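November, evening, after sparring

Notes on the striking force work, for me and for Rosine Caron when she is back from Arden.

We finished the rounds on the new Listach bag today. The plan was five-round format like a title fight, five minutes each, one minute of rest. Two fighters from the Okeke gym came, both left-handed, which I did not want, but they were free and I was happy to have them. In the end only four rounds are usable. In round two the strap of the bag slipped and the numbers after that jump up and down without sense.

What I see so far: the jab hardly loses force between the first and the last round. The low kick loses a lot. I expected the opposite, and I must check if the sensor height is correct before I believe it. The lower sensor was set 12 cm under the mark in the protocol. I don't know who changed it, maybe me.

The sampling is at 100 per second, and this is too slow for a clean peak. Birkex has a faster board but the delivery is long. For now I compare only the sum over each punch, not the peak.

Coach of the taller one said that his man "always starts slow and wins late". In our data he starts slow and stays slow — but a bag does not hit back, so I would not make a big story from this. 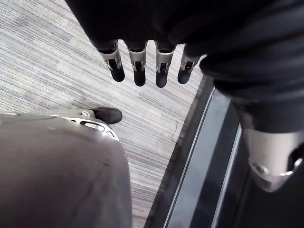

Wraps: please use the same length for everybody. One fighter had his own, much thicker, and his straight left looks softer than it should. I wrote it in the sheet with a red mark. Gloves were the same pair for both men, roughly 3 months old.

To do before next session:
- new strap, and tighten it again after the warm-up
- lower sensor back to the mark
- ask Okeke for one right-handed fighter
- Rosine: do you still have the old sheet with the clinch knees? I found only the second page of it.

Stopped at 9:40 pm. Bag is left hanging, power is off.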